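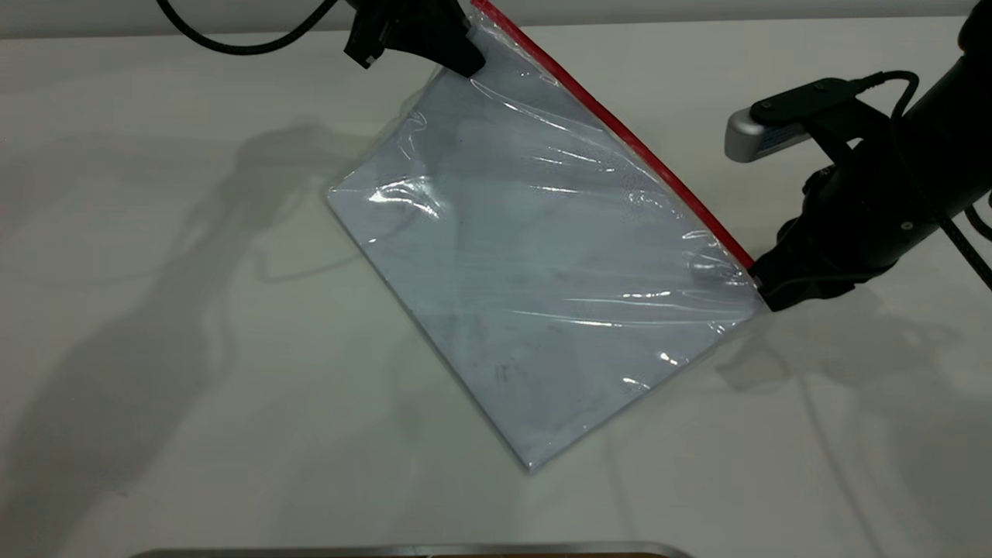 El papel suelto se muere por el agua antes que por la luz, eso primero. Tema 4, conservación preventiva en archivos pequeños (municipales, parroquiales, de empresa). Lo normal en estos sitios: legajos atados con cuerda, clips oxidados, humedad de sótano. Para mover una hoja suelta de la estantería a la mesa sirve una bolsa transparente con cierre rojo como la de la foto, se ve lo que va dentro sin tocarlo y el cierre se localiza de un vistazo. Solo traslado, NO almacenaje. Volveremos a esto.

## Humedad

- El papel toma y suelta agua del aire todo el tiempo. Lo malo son los saltos, más que el valor en sí.
- Moho: a partir de 65 % sostenido hay que preocuparse. Con 80 % ya vamos tarde.
- Medir siempre dentro de la caja y tambien en la sala. No dan lo mismo.

Caso Bavetville (lo pide Papadopoulos en el trabajo, leerlo): archivo de la fábrica Zirnero, 212 cajas en planta baja, pared norte pegada a un canal. El documento mas antiguo es un contrato de aguas de 1546, pergamino, y fue lo que mejor aguantó. Lo peor, los libros de cuentas del XIX - pasta de madera, ácida, se parte al doblar la esquina.

## Plásticos

Poliéster sí, polietileno y polipropileno sin aditivos también. PVC nunca, suelta ácido y se pega a la tinta. Si huele a cortina de baño, fuera.

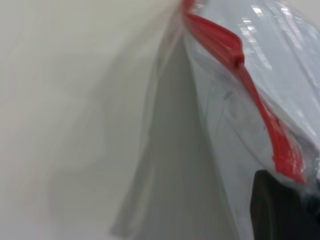 *Fig. 2. Cierre rojo de una bolsa de plástico transparente, visto de cerca. Nótese el doblez.*

Un cierre doblado no se da por bueno: repasar con el dedo de punta a punta. Y ojo con el microclima, una bolsa cerrada guarda la humedad que tenía la hoja al entrar. Al llegar a la mesa se abre.

## Congelar o no congelar

Papel mojado y más de 200 hojas: congelar, no hay manos para secar al aire. Menos de eso, secantes y ventilador sin apuntar a la hoja. Fotografías aparte, preguntar antes. Cullinane defiende interfoliar siempre, Papadopoulos solo si hay tinta soluble. Para el examen valen las dos si se razona.

## Pendiente

- Leer Cullinane, cap. 3 (el de los depósitos de Mösli)
- Tabla de pH, la repartimos en octubre
- Traer un clip oxidado de casa, quien tenga
- Visita al depósito de Ukora: a las 9:30 en la puerta, sin bolígrafos, solo lapiz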